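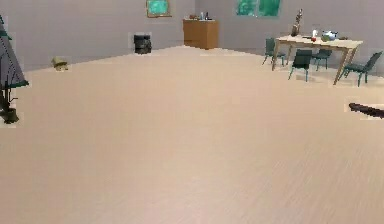

4. Checking the dining room layout in Kudon

Before you load any tasks, take a minute to look over the simulated room. It saves a good deal of head-scratching later!

4.1 Open the Dasora room file and let it finish loading.

4.2 Look for the wooden cabinet against the back wall and the table with its four green chairs. If a chair is missing, reload the file before going on.

4.3 Keep the middle of the floor clear. The base needs that open stretch to turn, and anything you drop there (even a small prop) will upset the path planner.

4.4 Drive the base up to the table at speed setting 2, then press Hold.

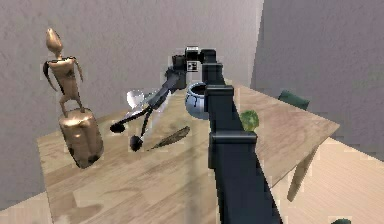 4.5 Bring the arm over the tabletop slowly, with the fingers open, and stop well above the tallest prop. The statuette is the one people bump, so give it plenty of room.

4.6 Check that the white-bordered marker on the wrist shows up in the tracking panel. If it doesn't, turn the wrist a little and wait 6 seconds.

Note: The port is 2210 unless you've changed it. Tanner Friesen keeps the list of changed ports, and he's happy to be asked.

Caution: Don't save the room while the arm is moving. Press Hold first, then save.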